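Card and Board Games > Sorting, Storage and Care
Thread: Sleeving an old picture card game, or leaving it alone?

Gachanja
I've been given a box of 254 picture cards, all from the same storytelling game and its add-on packs, and I'm trying to decide what to do with them before they go on the shelf. They have been kept in shoeboxes with elastic bands round them. Most are fine. A fair few have a dent on the long edge where the band was.

My plan was to sleeve the lot. Then I priced it up and looked at how much thicker a sleeved pile gets, and now I'm less sure. We play with them twice a month at most, on the floor because our table is too small for everyone to spread out.

Has anybody sleeved a set like this and regretted it? And does anything help with band dents?

Clukside
I sleeved mine and would do it again. Picture cards are handled more than ordinary playing cards because people pick them up, turn them round and pass them along. The corners go first. Once the corners go on a few, you can tell them from the back and the game is spoiled.

Nothing helps with band dents. You can press them under books for a month and they look a bit better, then they come back.

Gellport
I'll disagree with Clukside on sleeves. I had a set sleeved in the cheap glossy kind and the glare was terrible. The whole point of these games is looking at the drawings, and under our ceiling light half the group were tilting their cards about to see them. I took them all out again. It took two evenings.

If they are only coming out twice a month I would leave them bare, wash hands first and keep drinks off the floor.

Clukside
Matt sleeves exist, Gellport.

Gellport
They do, and they make the dark pictures look foggy. I tried those as well. Fine for cards with text on, poor for artwork.

Rin Tanabe
I run a Friday games evening and we have a much larger pile than yours, 2,818 cards at the last sort, from a lot of different games. We sleeve some and leave the rest. Anything with a dark border gets sleeved because white wear shows straight away on it. Anything with a pale border stays bare.

For the dents, Clukside is mostly right. I have had some luck with a card laid between two sheets of clean paper under a flat weight, but only where the surface wasn't broken. If the print has cracked, leave it.

Gachanja
Thanks, all. Mine mostly have light borders, so by Rin's rule I would be sleeving hardly any of them. That suits my wallet.

Next question, which I should have asked first. How are you sorting them? The packs are all mixed up. There is a small mark on some of the cards to say which pack they came from, but not on all, and I don't have the original boxes. I started sorting by who I think drew them and gave up.

Gellport
Don't sort by artist. You'll be at it till Christmas and you won't be able to deal a game in the meantime. Shuffle them all together and play.

Loladau
I'd sort by pack if you ever think you might sell them on. A full pack is worth having, a mixed pile isn't. You can find lists of which picture belongs where. It's dull work but you only do it once.

Otherwise I agree with shuffling them together. We did ours by colour one wet weekend in September, which was good fun and no use at all for playing. All the brown ones ended up in one hand.

Clukside
Colour sorting is handy for finding one particular card, to be fair. I can never remember what a picture is of, but I remember it was orange.

Rin Tanabe
For storage, whatever you choose, stand them on their long edge in a box with something soft filling the gap at the end, so they can't lean. A leaning row will bow over a summer. No bands, as you've found out. A strip of paper wrapped round and taped to itself does the same job.

Don't pack them too tightly either. You should be able to lift one out with two fingers on the edges. If you have to dig a nail in, take a few out and start another row.

Gachanja
Right, I've gone with that. I have two boxes on order, and the dented cards are under paper and a chopping board.

One thing I still can't settle is the tree cards. I keep finding pictures of bare branches, all in brown and gold, and I can't work out if they are from one pack or several. The one I've put at the bottom has a light edge and some pale marks low down that could be lettering or could just be a border pattern. I can't make it out as words. There isn't a pack mark on it that I can find. If anyone recognises the style, tell me where it goes. If not it'll go in the main pile.

October 3, 2025 is our next games night so I'd like to have them in some sort of order by then, but it's no disaster if I don't.

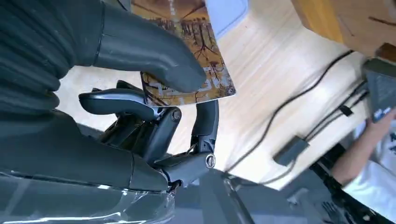

Loladau
I wouldn't hold up the sorting for one card. Put the trees together in their own paper wrap, label it "unknown", and go through the pack lists when you have a free evening. If they turn out to be from different packs you've only got a small bundle to split up, and you can still deal them in on games night as long as the wrap goes back in the box afterwards.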